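Section 4. Preparing the Room

This section covers the room itself: floor, power, cables, lighting and where people stand. Read it through once before you bring anything in. Putting on and adjusting the backpack is covered in Section 5.

4.1 What you need

Power strip with its own switch
Floor tape, cloth-backed
Cable ties, reusable
Extension cord, only if the wall outlet is out of reach
Soft broom
Tape measure
Room card (part no. 3555, in the lid pocket of the Gresow case)

4.2 Choosing the room

A long room works better than a square one. The Gresow harness is used standing up and the wearer will turn, step back and bend forward more than they expect to. Allow 4 feet of clear floor on every side of each wearer, and more if two people are working back to back.

Hard floors are preferred. Wood, wood-look planking, vinyl and sealed concrete are all fine. On carpet, cables catch under the toe of a shoe and tape does not hold for long. If carpet is all you have, use the Bråten cable cover (sold separately) for every run.

Check the ceiling as well as the floor. Beams, ducts and hanging lights are easy to forget until a tall wearer raises both arms. Have the tallest person in the group stand under the lowest point and reach up.

Note: Rooms under 11 feet wide are suitable for one wearer only.

4.3 Clearing and sweeping

1. Move chairs, bins and bags to one wall. Do not leave them in the doorway.
2. Sweep the whole floor, including the part you do not plan to use. Grit under tape makes it lift.
3. Let a mopped floor dry fully before any power goes down.
4. Mark the standing spots with a short cross of tape.

4.4 Power

1. Find the nearest wall outlet and check that it works.
2. Set the power strip flat on the floor, switch side up, away from the standing spots. Keep it switched off.
3. Plug the strip directly into the wall. If you must use an extension cord, use one only, and unroll it completely.
4. Plug in the chargers and supplies. Put the bulky ones at the ends so they do not crowd the others.
5. Switch on the strip and check that its light comes on.
6. Switch it off again until the cables have been laid.

CAUTION: Never plug one power strip into another. Do not cover the strip with tape, clothing or a mat.

CAUTION: Keep drinks off the floor. A shelf or a windowsill by the door is the place for them.

4.5 Laying the cables

Most of the trouble in a shared room comes from cables, and most of that comes from slack. A wearer needs enough to move freely. Anything beyond that ends up underfoot.
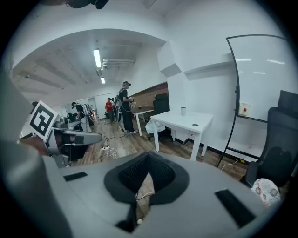
Lay the fixed runs first, meaning anything that goes from the strip to equipment that stays put. Follow the wall where you can. Where a run has to cross open floor, take it straight across by the shortest way and tape it down along its full length - not just at the two ends.

Then lay the wearer cables, one at a time:

1. Have the wearer stand on their mark with the harness on.
2. Bring the cable in from behind. It should reach the floor with a gentle curve and no pull on the connector.
3. Leave 30 inches of slack on the floor behind the heels. Gather the rest at the strip end and close it with a reusable tie.
4. Ask the wearer to turn left, turn right and lean forward. Watch the connector, not the cable.
5. If the cable crosses another one, move it now. Crossed cables tighten each time somebody turns.

Using one color of cable for fixed runs and another for wearers makes a tangle much quicker to sort out. The Bundesthorpe kit is supplied with both black and white leads for this purpose. Older Clamusport leads also fit, but they are stiffer and do not lie flat in a cold room.

CAUTION: Do not loop a cable around a wrist, belt or shoulder strap to take up slack.

4.6 Lighting

Turn on all the ceiling lights, including any at the far end of the room. Fluorescent tubes are fine provided they do not flicker. Replace a flickering tube before the session. Close the blinds if low sun falls across the floor, as glare hides cables.

4.7 People in the room

Helpers should stand behind or to one side of the wearer, never between the wearer and the power strip. One helper per wearer is enough. Anyone who is only watching stays by the wall.

Agree on one word for "stop" before starting. Everyone uses the same one.

4.8 Packing up

1. Switch off the strip at its own switch, then unplug it from the wall.
2. Take off the harnesses before lifting any tape.
3. Peel tape back slowly and low to the floor. Wipe off residue with a damp cloth.
4. Coil each cable loosely and tie it. Do not wrap it around the charger.
5. Fill in the room card and return it to the lid pocket.

Section revised Jan 2, 2022. Corrections to Rocío Muñoz, Manuals.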